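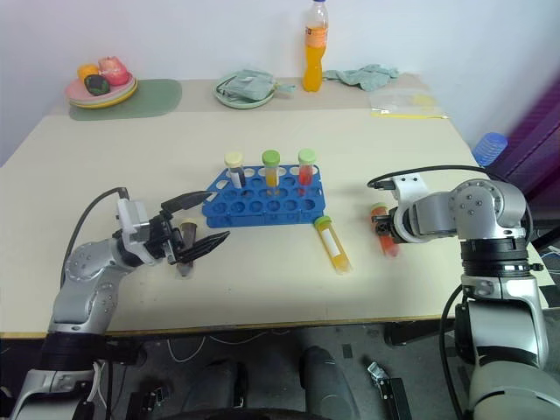

Blue rack, capped tubes, three of them in the back row.

Keeping colored water tubes sorted in a rack
Posted by Fatima Mokgethi, 12 Dec 2022

I run a color mixing table at a kids' science club in Willcombe. We use capped test tubes filled with water and food coloring, and a blue rack with round holes. My trouble is putting everything away. Tubes get left lying on the table and they roll. The caps are different colors too and don't always match what's inside – in the back row there's a green cap on an orange-yellow one and a light green cap on a red one. Is there a sensible order for the rack? And should I bother matching caps?

gilow_9
Sort by the liquid and forget the caps. Caps get swapped every time someone opens a tube. I fill the back row first, light to dark, then work forward, so your hand isn't reaching over tubes to get to an empty hole. Pick up the ones lying flat before you touch anything else.

Write the color on the label in pencil. Marker rubbed off ours by June.

stulance3236
just get a bigger rack. we have 4 and it's still a mess

Pitkänen
I'd match the caps, at least with small children. Ours are 6 and they go by the cap every time. It takes one evening to swap them over. Rinse each cap first or the red gets into the yellow.

For the rolling, lay a folded dish towel along the front of the rack and put loose tubes on that until they go in. Check that the caps are tight too, food coloring does not come out of a light tabletop easily.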